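How Do You Take Care of a Robot's Hand?

Your hands are amazing. They can pick up a grape, squeeze a sponge and fold a T-shirt, and you hardly ever think about it. A robot needs a hand too, and a robot's hand is called a gripper.

Some grippers can be held by a person! You carry the gripper yourself and use it to do a job, so that later a robot can learn how the job goes. Cloth is one of the hardest things to practice with. It flops, it bunches up, and it never lies the same way twice.
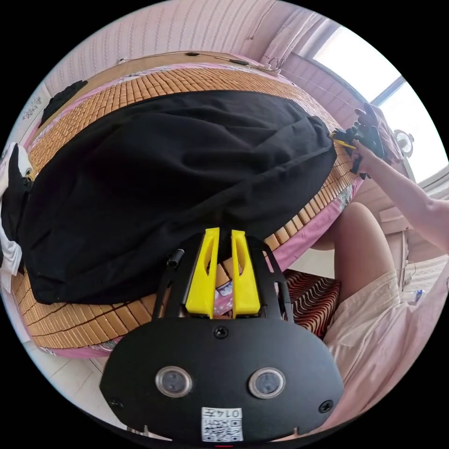
Meet the parts

The two yellow parts are the fingers. Each one has a long slot in it. The black part they are joined to is the body, and screws on the body help keep everything snug. The square pattern on the label is a QR code, and the number printed with it is 0147. A number is really handy when you have a whole shelf of grippers that look like twins!

Veronika Auer looks after grippers at a workshop called Uvora. "Kids always ask me if the fingers can pinch," she says. "Yes, they can! Keep yours out of the way."

The morning checkup

Before a gripper goes to work, Veronika gives it a checkup. It takes 7 minutes, and she does it in this order:

First, she wipes the fingers with a soft cloth. Dust makes them slippery, and a slippery finger drops socks.

Next, she opens and closes the fingers 30 times, listening the whole time. A click or a scrape means something has come loose.

Then she tries each screw with a tiny screwdriver. She turns gently and stops as soon as it feels tight.

Last of all, she cleans the round windows on the body and looks for smudges. One greasy thumbprint can make everything look foggy! 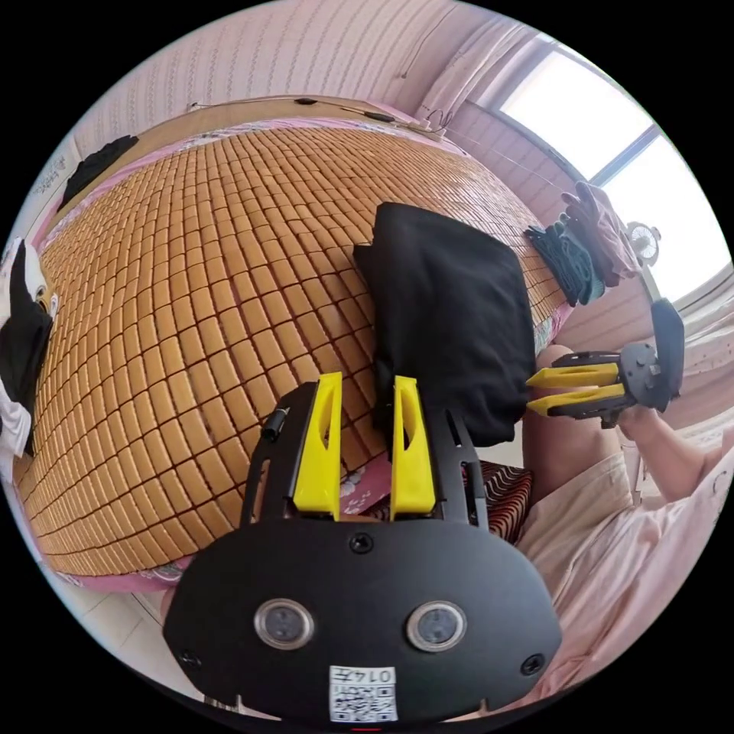 When a finger pad wears out, it gets swapped for a new one. Veronika always changes both pads together, even if only one is worn, so they squeeze evenly. Then the gripper has to pass a test: it must pick up a handkerchief by one corner and hold on while she sings the alphabet song (she sings it pretty fast).

Try it yourself

Put on thick mittens and fold a pillowcase using only your thumb and one finger on each hand. Tricky, right? Now rub a little flour on the mittens and try again. Do they grip better or worse?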